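News > Local > Gorkstead > Community

Toy library given notice to quit Drondgate rooms

20/05/2026

Print this page | E-mail this to a friend

Gorkstead's toy library has been told it must leave its rooms on Drondgate by the end of next month, and has nowhere to go yet.

The service, which lends toys, puzzles and baby equipment to families across the town, has been in the building for 12 years. Landlord Koutsoukos Estates wants the ground floor back for offices. Notice was served earlier in May.

Membership currently stands at 279 families, each paying £5 a month. Loans last year came to 2,234, the highest so far, with the under-threes shelves busiest and a waiting list for anything with wheels. 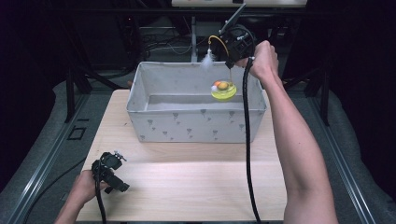
Parisa Nouri, who runs the library, said the letter came out of the blue. Rent was paid up. She had been hoping to talk about a longer lease and had even got quotes for new shelving, now cancelled.

"We've rung round everyone," she said. "Church halls, the old bank, two schools. Everybody's very kind but they want us packed away every night and you can't do that with this much stuff."

One option is a unit on the Kakwood estate, on the edge of town. Bigger, cheaper, ground floor. But the last bus back leaves at ten to four and there is no pavement for the final stretch of road, a problem for anyone with a pushchair. A first viewing has taken place. A second is booked.

The council says it has no empty premises of the right size in the town centre but is "happy to look at" help with moving costs. No figure given. Koutsoukos Estates said the lease had run its course and that tennants had been given the full notice period. It would not say who the new offices are for.

A petition asking for a six-month extension had more than 300 names by last night. Paper copies at the libary desk and in the chemist's next door.
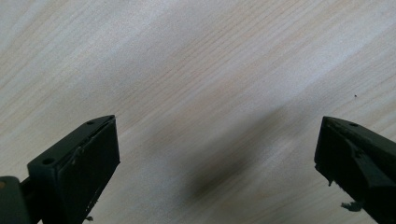
Chandrasekhar Joseph said he would not be able to get his twins out to Kakwood and back between school runs, and that plenty of other parents on his street were in the same boat. He wants the council to lean on the landlord for extra time. "Six months isn't much to ask," he said. "Let them get through the summer holidays at least, that's when everybody needs it."

Loans carry on as normal for now. Members with items due back next month are asked to return them on time, no renewals. Donations of toys paused until a new home is found.

Print this page | E-mail this to a friend

We use cookies to improve your visit. By carrying on you agree to our use of cookies. OK | Find out more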